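Hand Trials: The Expensive Fingers Get Their Turn

Those who read the May issue will remember that we had settled the gripper question for good. The two-jaw parallel gripper had won, the suction cup had been thanked for its service, and I had written a rather stately paragraph about moving on. Then Rizwan Marikar got hold of a pair of multi-fingered hands, and here we are again.

The hands are on loan from Gruvard until 30th October, after which they go back in their foam and we go back to pinching things. Rizwan has bolted them to the same two arms we used for the jaws, kept the same Clidthorpe controller, and left the head camera where it was. This was meant to keep the comparison fair. It also meant the controller, which had spent a peaceful year telling one motor to open and close, now had to manage a whole set of knuckles on each side. It took this badly. The first week went to error 3235, which the manual lists as "joint condition" and leaves at that.

The task for this round is fruit on a plate. Pick up a peeled mandarin, put it on the plate, do the same with the other hand, and don't make juice. We chose peeled ones because the unpeeled ones were too easy. The old jaws could move an unpeeled mandarin all day, and a person watching would learn only that mandarins come in a good natural package. Take the peel off and you have something soft, lopsided and ready to come apart along its own dotted lines.
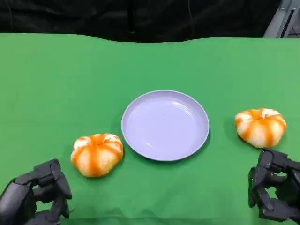
Scoring is simple, mostly so that we'd stop arguing about it. A run counts if both mandarins end up on the plate in the number of pieces they started in. A dent is allowed. A puncture is not, and neither is a segment left behind on the cloth, however small, and however much the operator would like to call it pith. Each setup gets 200 runs, with the start positions shuffled between them, so that neither hand gets to memorize its side of the table.

The parallel jaws, in their turn, finished with 19 clean failures, by which I mean failures where the mandarin simply wasn't picked up and no one needed a paper towel. The other failures were not clean. Jaws have two opinions about where to push, and a peeled mandarin tends to disagree with both. Soft pads helped. Softer pads helped less, and got sticky.

The fingered hands fail in more interesting ways. They wrap nicely, and when the grasp is good it is very good, with the load spread over several fingers and hardly a mark on the fruit. When the grasp is bad, one finger usually arrives ahead of the others and flicks the thing away before its colleagues have shown up for work. Rizwan has slowed the closing motion by a factor of 4, which cured most of the flicking and made the demo very restful to watch.

The camera side has been less trouble than I feared. Looking down from the head, the fingers can block the view of the fruit right at the moment you'd most like to see it, and we'd talked about adding a wrist camera to get around that. Phillips argued for leaving it out until the full set of runs is done, on the grounds that we should change one thing at a time. I argued the other side and lost.

We'll print the full table in the next issue, along with the cost per hand, which I've been asked to put on a separate page. If you'd like a turn at the controls before the hands go back, leave your name with Grindstead at the front desk. Closed shoes, please, and bring your own lunch. The mandarins are spoken for.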